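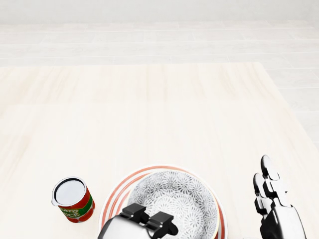
Oil or lacquer on a very pale dining table?

Zulema Quiroga
Posted June 19, 2020 in Furniture & Finishes

In April we bought a Verhoeven dining table in bare, unfinished wood, very light, cream with a bit of beige in the grain. It cost 700 dollars, and the store was happy to explain that for this money the finish was up to us. It has spent the time since then under an old bedsheet, like a piano in a haunted house. We eat around the edges of the sheet. My husband wants lacquer. I want oil, mostly because I've read that oil can be patched and lacquer can't. We cook a lot of red food. One small can of tomato sauce standing on wood that light is enough to make me lift it up every few minutes to see if it has left a ring, and that's before anyone has opened it.

What I'd like to know is which finish keeps the color closest to bare wood. I wiped a corner underneath with a damp cloth and it went a shade of weak tea, and the person on the phone at the store said that's what oil will do, only permanently. We have two kids (7 and 4), no dog, and one grandfather who sets hot things down wherever his arm gets tired.

Also, how long do I have to keep everyone off it? The cans all say something different, and one of them just says "until ready."

Nicanor Montecinos

I've been refinishing tables for 11 years, several of them my own and a few of them more than once, for reasons I'll get to.

Your damp cloth test is a good one and the store is right. Clear oil does to pale wood more or less what water does, and then it stays that way. If you want it to keep looking bare, buy an oil with a little white pigment in it. Every brand has one, usually called "natural" or "raw" or something with fog in the name. I use the Jevura white hardwax oil, but I don't think the brand matters much. The pigment cancels the yellow. Stir it a lot, and then stir it again halfway through the table, or you'll have a white end and a tea end.

Lacquer is tougher for the first few years. Water-based matte lacquer also stays very close to the bare color, so your husband has a point and you may wish to prepare yourself. The trouble is when it does get damaged. A scratch through lacquer lets the sauce in underneath, and the only cure is to sand the whole top. With oil you sand a spot the size of your hand, wipe some more on, and by the weekend you can't find it.
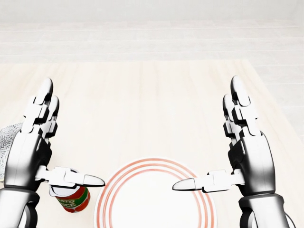

Image: Trovport

Do the underside first. It's good practice, and a top that's sealed on one side only may cup on you. Then, for the top:

Sand with 120, then 150, and stop. If you go finer the oil has nothing to grab.
Vacuum it. Tack cloths leave stuff behind.
Work the oil in thin with a white pad, in sections, along the grain.
Wait, then wipe off everything that will come off. You will think you're wiping off all of it. Keep wiping.
Second coat the next day, even thinner.

Lay the oily rags flat outside to dry, or put them in a metal can of water with a lid. Don't leave them in a ball. They can heat up and catch fire without any help from you, and this is the one part of my answer that isn't a matter of taste.

As for keeping people off, one day for hands, three or four for plates, and a good two weeks before anything wet is allowed to sit. The first table I did over was because I trusted myself at day five with a pitcher of iced tea.

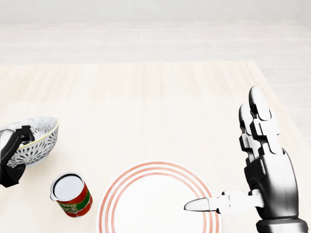 Crockery does more harm to a tabletop than food does, in my experience. Everybody worries about the spill and then drags a dish across the wood by its edge. Turn your bowls over and run a thumb around the ring on the bottom. If it feels like a nail file, that's what it is. People are often most careful with the good side, and I understand it: if I owned the patterned bowl shown here, with the thin gold line along the rim, I'd be fussing over that rim too, and meanwhile the bottom of a bowl is the part that meets the table three times a day. Rub the rough ring with wet 400 paper, or stick on felt dots, or teach your family to lift. I've listed those in order of how likely they are to work.

For the grandfather, two big trivets, left out permanently, at either end of his reach.

sawdust_in_toaster

lacquer. my brother in law oiled his and its orange now

Zulema Quiroga

Was it white oil or clear? And is it pine?

sawdust_in_toaster

no idea. its orange though

Marguerite in the Attic

I'm going to answer something you didn't ask. Before you pick a finish, look at what the table is going to stand in. We did ours in white oil because I'd fallen for the look in a Pultell catalog, and then put it in a room with white walls and a nearly white floor, and for the first winter it was like eating inside a refrigerator.

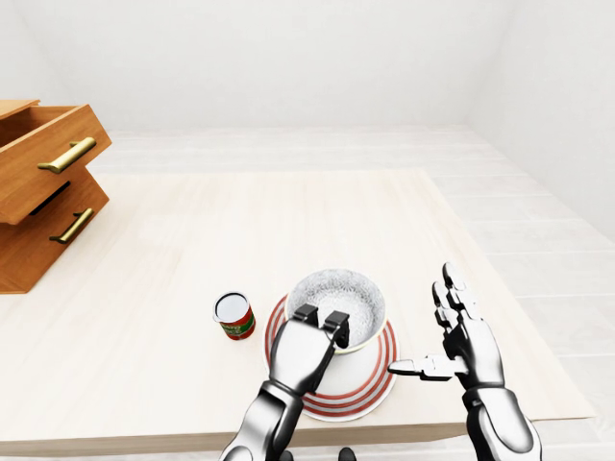
Pale wood with white walls and a light floor

A room like that takes a pale table well enough at noon. In the evening, under the wrong bulb, everything goes gray together and the soup looks medical. We swapped the bulbs for warmer ones – a 40-watt equivalent in the lamp over the table and nothing overhead – and it was a different room. If yours is all white as well, I'd put up with a little of the weak tea color. Mix the white oil half and half with the clear from the same brand and test it on the underside.

On tomato: cold water right away, then a drop of dish soap. If there's still a pink shadow, leave it in the sun by a window for a few days and it usually fades. Turmeric also fades, but slower and with more shame.

Zulema Quiroga

Thank you both. White oil, then, with a bit of clear in it. I have told my husband that this is a compromise. The sheet comes off Saturday if it doesn't rain, as we're doing the sanding on the porch. Nicanor, is 150 still right for the edges, or do I go finer there?

Nicanor Montecinos

Edges can go to 180. End grain drinks more and comes out darker, so the finer paper evens it up.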